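January
By Umesh Chauhan

Textile testing firm Lanari has published revised guidance on the care labelling of printed household fabrics, after a round of wash trials found that one in three samples shrank by more than the labelled allowance. The guidance applies to tablecloths, runners, curtains and cushion covers sold by the metre or as finished goods.

The trials covered 1030 samples supplied by 40 sellers. Each was cut to a standard square, marked at eight points, washed at the labelled temperature, dried flat and measured again. The cycle was repeated five times. Shrinkage was recorded along the length and the width separately, as woven cloth rarely shrinks evenly in both directions.

Most labels allow for three per cent. Samples that failed did so mainly in the first two washes, and mainly along the length. Plain dyed cloth performed better than printed cloth of the same weight. Lanari attributes the gap to tension applied during printing, which is released when the fabric is first soaked.

"The fibre is the same and the weave is the same," said Kanchan Shakya, who led the trials. "The printed roll has been pulled through more machinery, and it has been left under tension at the end. If it is not relaxed before cutting, the customer does that part at home."

Geometric prints attracted a separate note. A small change in size is hard to see on a floral cloth but shows readily on a check or grid, where lines that met the hem squarely begin to drift. The guidance asks sellers to state the expected change in the pattern as well as in the finished size.

It also recommends that fabric sold by the metre carry a printed care line on the selvedge – at present most buyers receive no label at all once the length has been cut from the roll.

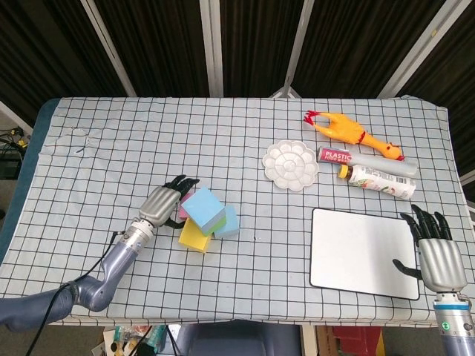 Grid-printed cloth in use as a table covering. Wrinkles should be eased out before the pattern is measured.

Reaction from the trade was mixed. Vivek Malhotra, technical manager at the fabric wholesaler Abbasi, said pre-shrinking would add a day to each order and that smaller printers lacked the space for it. Promier, which supplies hotels and caterers, said it already washed a test piece from every roll and would adopt the new wording without changes to its process.

Lanari will accept written comments until the end of the month. A second set of trials, covering coated and wipe-clean cloths, is due to begin in the spring. Sellers wishing to submit samples should send two metres of each design, uncut and unwashed.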